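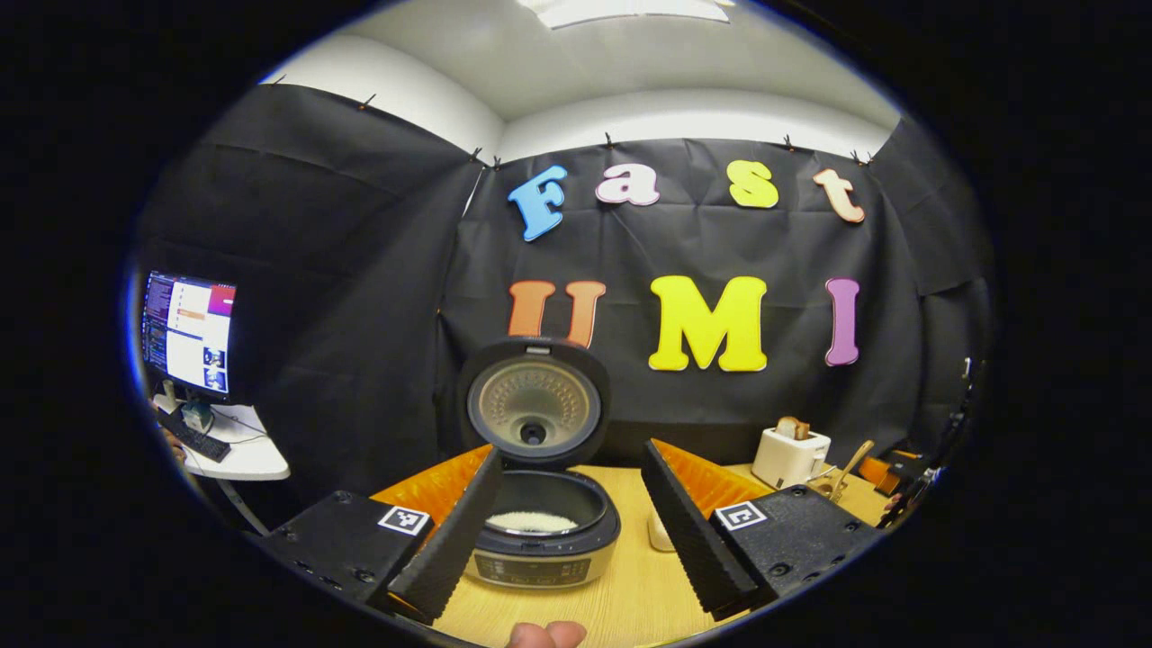 Kelov opens kitchen-task demonstration booth at Whitcombe site

By the Automation Desk
August

Home | News | Robotics | Manufacturing | Events | Subscribe

Kelov has begun collecting manipulation demonstrations at its Whitcombe site using hand-held grippers in place of teleoperated arms, the company said this month. The work covers small kitchen appliances and utensils on a tabletop and is intended to supply training data for a two-finger arm that Kelov builds with its hardware partner, Jiddale.

The booth is a wooden table enclosed by black fabric, with a desk workstation outside the curtain. Objects in the current set include a rice cooker, a toaster with toast in it, and a wooden utensil. The grippers have soft finger pads, and each finger mount carries a square black-and-white fiducial marker. Foam letters pinned to the backdrop spell out "Fast UMI," a reference to the family of hand-held collection methods the project follows.

An operator holds the gripper directly and performs the task at normal hand speed. A camera on the tool records the workspace from a viewpoint close to the one the robot's wrist camera will have. Gripper opening is recovered from the distance between the two finger markers, and tool motion is tracked separately and aligned to the video by timestamp. The resulting file contains images, a six-degree-of-freedom tool path and a gripper width for each time step. No arm is powered during collection.

Kelov previously used a leader-follower setup, in which the operator moved a small arm and a full-size arm copied it. That system remains in service for tasks involving sustained contact force, such as pressing down a stiff latch. According to the company's project note, it was slow for light pick-and-place work, and operators tended to pause before each grasp while they judged depth through a monitor. Those pauses were recorded with everything else and showed up in the trained policies as hesitation above the object.

The first release of the data is planned at 2,000 demonstrations divided among five tasks. The tasks are closing a rice cooker lid, opening the lid, taking a slice of toast from a toaster, moving a utensil from a holder to the table, and returning it to the holder. Object positions are changed between demonstrations within limits marked on a placement sheet. Clutter is allowed on the table for all five, and the operator is not asked to clear a path to the target.

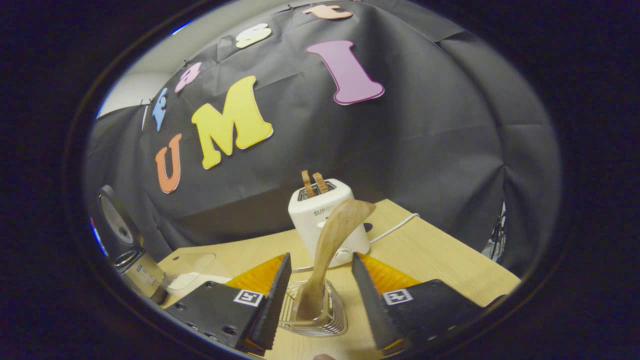 Whitcombe was chosen over the company's other site mainly for its ceiling height and for the even overhead lighting in the room. The fabric reduces background variation and keeps passing staff out of the recording. Kelov acknowledges that a uniform background is also a limitation. A policy trained only on booth data may treat the black cloth as a cue, and the project note calls for a second round of collection in ordinary rooms before any general claims are made about performance.

Wide-angle lenses are used throughout. The benefit is that both fingers, the target object and a good part of the surrounding table stay in view during the approach, including when the tool is tilted. The cost is heavy distortion toward the rim. Kelov does not rectify the images before training. Calibration values are stored with each session so that users of the data can undistort the video themselves if their models require it.

Filtering is handled in three passes. The first rejects any recording in which tracking was lost or a finger marker could not be read for an extended stretch. The second checks the tool path against the joint limits and reach of the Jiddale arm, since a human wrist will readily produce motions that the arm cannot follow. The third is a manual review, in which a technician plays back the video at increased speed and marks the start and end of the useful motion. Recordings that fail the second pass are kept in a separate folder for possible use with other arms.

The reach check has accounted for most rejections so far, according to the project note. Toast removal is the task most affected. Operators naturally roll the wrist to line up the pads with the slice, and the arm runs out of travel in its last joint if the base is mounted too near the table edge. Kelov has responded by moving the simulated base position back and by asking operators to stand square to the toaster. A printed guide at the workstation now gives a preferred approach direction for each task.

Operator training takes up to 12 practice runs per task before recordings are accepted. New operators are told to keep fingers and thumbs as far out of the camera's view as the grip allows, to avoid regrasping where possible, and to hold still for a moment at the start so that tracking can settle. Fast motion is accepted provided the image remains sharp enough for the markers to be detected.

Objects with reflective surfaces have needed extra attention. Chrome wire and brushed metal can produce highlights that shift as the tool moves, and the technicians initially considered coating such items with a matte spray. The idea was dropped. Kelov's reasoning is that household objects will not be coated when the arm encounters them, and that the highlights should therefore remain in the data. Small changes were made to exposure settings instead.

Rice in the cooker is used dry. The lid tasks do not involve heating, and appliances are not run during recording. Bread is replaced when it begins to crumble at the edges, as crumbs on the finger pads reduce grip and must be brushed off between demonstrations.

Trials on the arm are to be carried out at Zoltholm, where Jiddale keeps a test cell with an adjustable table. The trained policy will be run on all five tasks with objects that appear in the data and again with substitutes of a different shape and color. A trial will be counted as successful only if the object reaches its final position without a drop and without human contact. Partial completions will be logged separately. Neither company has given a target success rate.

The two companies have also agreed on a comparison with the older leader-follower method. The same operators will record the utensil tasks on both systems, and separate policies will be trained on equal numbers of demonstrations. Collection time per accepted recording will be reported along with task results. Setup time, including calibration of the leader arm, will be listed but not included in the per-recording figure.

Kelov said file format documentation will be issued ahead of the data so that outside groups can prepare loaders. The format stores each demonstration as a separate unit, with the task name, calibration values and review marks in a header. Raw video will be available on request. Licensing terms have not been published.

A second booth at Whitcombe is under consideration. It would use two hand-held grippers at once for tasks that need one hand to steady an object, among them holding a container while its lid is turned. The markers would need distinct patterns for each tool, and synchronization between the two cameras has yet to be tested at full recording rate.

Contact the news desk | Advertise | Privacy | Copyright Automation Desk. All rights reserved. | Back to top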